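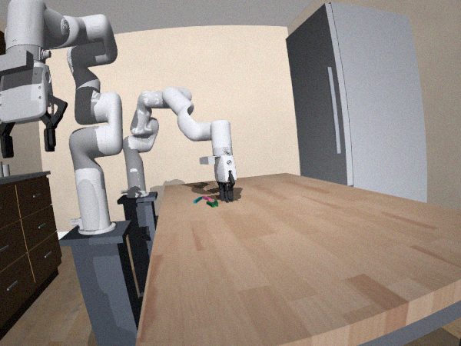 According to one reader, I was unfair to mayonnaise last time, and a spoonful left overnight under a paper towel took a white ring off her dining table when nothing else would. Fine. I believe the ring went away. I'm less sure the mayonnaise did it, and I've been wanting to redo this page for a while anyway, so let's start there.

White rings

A white ring is moisture sitting in the finish. It hasn't reached the wood. A lot of them fade on their own if you do nothing for a few days, which makes them a wonderful subject for home remedies. Whatever you smeared on it last gets the credit.

The things people recommend are mayonnaise, petroleum jelly, toothpaste, cigar ash, a hair dryer, and an iron over a cotton cloth. The greasy ones share an idea, which is that oil creeps in and makes the cloudy patch clear again. Sometimes it seems to. Plain mineral oil does as much and doesn't smell like a sandwich. Toothpaste and ash are abrasives, so they sand the cloudy layer thinner. They also sand off the shine, and you may trade a white ring for a dull one.

The iron works more often than I'd like to admit. Use the lowest setting, no steam, water emptied out, with a folded cotton T-shirt between the iron and the table. Press for a few seconds, lift, look, repeat. Don't do it on shellac, which softens with heat and will take a nice print of your T-shirt.

My order is: wait a week, then oil, then gentle heat. If it's still there after that, live with it or refinish the top.

Black rings

Different problem. Black means water got through the finish and reacted with something in the wood, or with a rusty can that sat there. Oak is the worst for it. No condiment is going to help. The usual cure is oxalic acid, sold as wood bleach, and it has to go on bare wood, so you're stripping the finish first. Gloves, eye protection, open windows, and read the package. I've done it twice. It worked well once.

Find out what's on your table

Nearly every bad tip I've seen skips this step. Advice that suits an oiled top is useless on polyurethane, and the other way around.

Pick a spot nobody sees, such as the underside of the edge, as long as it has the same finish as the top. Put a drop of denatured alcohol on it with a cotton swab and give it a minute. If it goes sticky, you've got shellac. If nothing happens, try a drop of lacquer thinner in a fresh spot. Lacquer will soften. Polyurethane and most factory finishes mostly sit there, or wrinkle a little. If a drop of water soaks straight in and darkens the wood, it's oil or wax or very tired.

I'm told you can tell by looking. I can't, and I've watched people in a furniture store get it wrong with confidence.

"Feeding" the wood

Wood doesn't eat. The boards in your table have been dead since before they got to the mill. If the top has a film finish on it, and most store-bought ones do, lemon oil or orange oil never touches the wood at all. It sits on the film, looks rich for an afternoon, and collects dust.

I had a bottle of Zallby furniture tonic under the sink for years. The label promised to restore lost oils. I did half of a sideboard with it and left the other half alone, wiping that side with a damp cloth only. After three months I could not tell you which half was which, and neither could anyone else in the house. The bottle is gone now. I don't think Zallby is any worse than the rest of that shelf.

An oiled top is another matter. It does need more oil now and then, and you'll know when: it looks gray and thirsty and water stops beading. Wipe on a thin coat, wait fifteen minutes, wipe off all of it. People leave too much on. It goes gummy and then they write to me asking how to get gum off a table. (Mineral spirits and a rag, then start over.)

Please take the rags seriously. Linseed and tung oil rags can heat up by themselves and catch fire in a pile. Lay them flat outside until they're stiff, or soak them in water in a metal can with a lid. I'm doubtful about most household warnings and not at all about this one.

Vinegar

The internet would like you to put vinegar on everything. On a wooden table I don't see the point. It's an acid, it's mostly water, and too much water is half the trouble to begin with. A weak mix won't ruin a polyurethane top in one go. It won't clean grease as well as a drop of dish soap either. On shellac or wax I'd keep it away completely.

What I use: a bowl of warm water, a small squirt of dish soap, a cloth wrung out until it hardly feels wet. Wipe with the grain, wipe again with plain water, dry with a towel. Costs pennies and can't be sold to you in a spray bottle, which may explain why you don't hear more about it.

The walnut trick

Rub half a walnut over a scratch and it disappears. Well, on a pale scratch in medium brown wood, it gets darker, and a darker scratch is harder to see. Nothing has been filled. Run a fingernail across and it's all still there. A brown felt-tip marker does the same job for longer, and you don't have to worry about guests with nut allergies. Start with a marker lighter than you think you need.

Deep scratches want a wax stick or a proper repair. The soft wax sticks are good on a sideboard or a chair leg and poor on a tabletop, where the first hot plate will find them.

Steaming out dents

Now one I do trust. A dent is crushed wood, with the fibers squashed but all present. Damp cloth on the dent, tip of a warm iron on the cloth, a few seconds at a time. The fibers swell back up. It's quite satisfying in pine.

The catch is that everybody shows it on bare wood. On a finished top the steam has trouble getting in, and if it does get in you may end up with a white patch, and then you're back at the beginning of this page with the mayonnaise. It also does nothing for a gouge, where wood is missing. On veneer I wouldn't. The glue underneath may let go.

The long table problem

A long top moves more across its width than people expect, and hardly at all along its length. In July the drawers stick and in winter gaps open up. So when I read that you should "lock down" a wobbly top with a row of screws straight through the apron, I wince. Screwed tight, a wide solid top will split sooner or later, or bow. Use slotted brackets or figure-eight fasteners so it can slide a little.

And if the table rocks, check the floor before you touch the legs. Turn the table half around and see if the wobble follows it. If the wobble stays where it was, it's your floor. I once shaved a leg on a perfectly good table from Ladholm and then had to shim it back up. A stick-on felt pad under the short leg fixes most cases anyway, and you can peel it off when you move.

Protecting the top

Glass covers: they work, but they trap damp, and rubbery bumpers under the glass can mark the finish. Use clear ones and lift the glass once in a while.

Vinyl tablecloths: same complaint, and worse. Some kinds of vinyl will stick to lacquer if left for months. Put a cotton cloth underneath.

Custom pads: I got a quote of 200 dollars for one from a place on Maldonado Street, then bought a thick quilted one off the shelf for 69. The cheap one slides a bit. I can put up with that for the difference.

Coasters: cork or felt-backed. Ceramic ones with nothing on the bottom are little grinding wheels.

"Heat-proof" spray coatings: I tried one, Vadness, at 89 dollars a can. The can says it stands up to hot cookware. I coated a scrap board, let it cure for the full time on the instructions, and set a saucepan of boiled water on it. White ring. In fairness it was fainter than the one on the uncoated scrap. For 89 dollars I'd expected more than fainter. A cork trivet is still the answer.

Sanding, since somebody always asks

If the top is solid and you've decided to refinish, start at 80 or 100 grit only if you have to, then 120, 150, and 180. Going beyond 220 before oil or polyurethane doesn't gain you much that I can see or feel, whatever the forums say. Keep the sander flat and moving. Vacuum between grits, as one stray coarse grain will leave curly scratches you won't notice until the finish goes on.

Check for veneer first. Look at the end of the board: does the grain on top carry on over the edge? If it doesn't, assume veneer and put the belt sander away. Some veneers are thinner than a business card, and there's no tip for what comes after you've gone through one.

Send me your remedies if you like. I've had lists titled 101 uses for baking soda and I read the table ones. What I'd like to know with each is what finish you had, how long the mark had been there, and whether you left a second mark alone to compare. The mayonnaise reader has promised to try it again on half a ring.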